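Mardi, par Sharon Barasa
Nouvelle courte — octobre

La soupe de ma tante Muriithi

Bon, je vous raconte ça dans l'ordre, enfin j'essaie. Quand ma tante est morte, elle m'a laissé deux choses : une dette de 433 euros chez l'épicier et une recette de soupe qui commençait par « comme d'habitude ». Comme d'habitude ! Je n'avais jamais mis un pied dans sa cuisine plus de dix minutes (elle me chassait à coups de torchon), alors l'habitude, vous pensez bien...
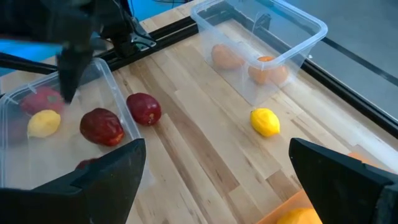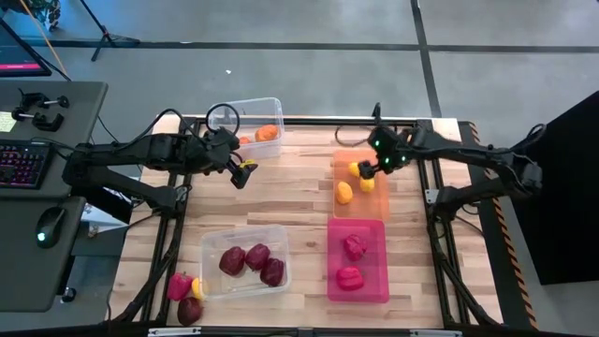
Un plateau en bois clair, à bandes.

Dernière modification de cette page : un mardi d'octobre, 18 h 40

L'épicier s'appelait Perkell et je le redoutais depuis l'enfance. Un monsieur immense, avec une voix toute petite, qui vous rendait la monnaie pièce par pièce en vous regardant dans les yeux. Je suis entrée dans sa boutique avec mon enveloppe et il a secoué la tête.

— Il manque les poireaux, a-t-il dit.

J'ai recompté. J'avais bien 433 euros, en billets, avec trois pièces au fond. Il a sorti son cahier, un gros machin à couverture verte, et il a posé le doigt sur la dernière ligne. Ma tante était passée la veille de l'hôpital. Deux poireaux, un navet, et un mot que ni lui ni moi n'arrivions à lire.

— Nutine, j'ai dit.
— Il n'y a pas de nutine chez moi.
— C'est quoi, la nutine ?
— Je vous le demande.

Et voilà comment j'ai passé mon automne à chercher de la nutine. J'ai demandé au marché, à la pharmacie, à la dame des herbes sèches qui m'a vendu à la place un sachet de quelque chose qui sentait la chaussure. J'ai pris le car jusqu'à Cudora, le village où ma tante avait grandi, 391 habitants et un arrêt sans banc. Il pleuvait de travers. Le café était ouvert, alors je me suis mise au comptoir et j'ai posé ma question, un peu fort, parce que la radio marchait.

Tout le monde s'est tu. Puis une vieille en gilet bleu, au fond, a reposé ses cartes.

— Qui c'est qui la demande ?
— Sa nièce, j'ai dit (sans savoir du tout à qui je répondais).
— La nièce de Muriithi ?
— Oui.
— Alors asseyez-vous, c'est moi, Nutine.

J'ai dû faire une drôle de tête ! Elle a ri si longtemps que la serveuse lui a apporté un verre d'eau. Elle et ma tante avaient partagé une chambre, un vélo et, pendant un hiver, un fiancé. Elles s'étaient fâchées pour le vélo. Ça faisait presque 4 000 jours qu'elles ne s'étaient pas parlé, c'est elle qui me l'a dit, elle tenait le compte sur les calendriers des pompiers.

Je lui ai montré la ligne que j'avais recopiée du cahier vert. Deux poireaux, un navet, Nutine. Elle l'a lue deux fois, elle a plié le papier et l'a glissé dans sa manche, et je n'ai pas osé le lui redemander.

— Elle voulait m'inviter, cette andouille.

Le dernier car était parti, alors j'ai dormi chez elle, sous un édredon qui pesait autant qu'un veau. Le matin, elle avait déjà son manteau et un cabas au bras. On est rentrées ensemble. Chez Perkell, elle a pris deux poireaux et un navet, elle a fait remarquer que le navet était mou, il en a apporté un autre sans un mot, et j'ai enfin réglé l'ardoise.

Elle a cuisiné dans la cuisine de ma tante sans ouvrir une seule fois le mauvais placard. Moi, j'ai voulu regarder par-dessus son épaule, avec mon carnet. Elle m'a chassée avec le torchon.

J'ai mangé trois assiettes. Je ne sais toujours pas la faire, cette soupe.

Commentaires (3)

Odile_b : J'ai ri au « c'est moi, Nutine » et après j'ai eu la gorge serrée, merci Sharon.

paulo : Et le fiancé alors ??? On veut la suite !

Mimi du 3e : Ma grand-mère aussi écrivait « comme d'habitude » partout. Pour le gâteau c'était « assez de farine ».

Recevez une nouvelle courte par mois : inscrivez-vous à la lettre. Ce site utilise des cookies pour mesurer sa fréquentation. Accepter — Refuser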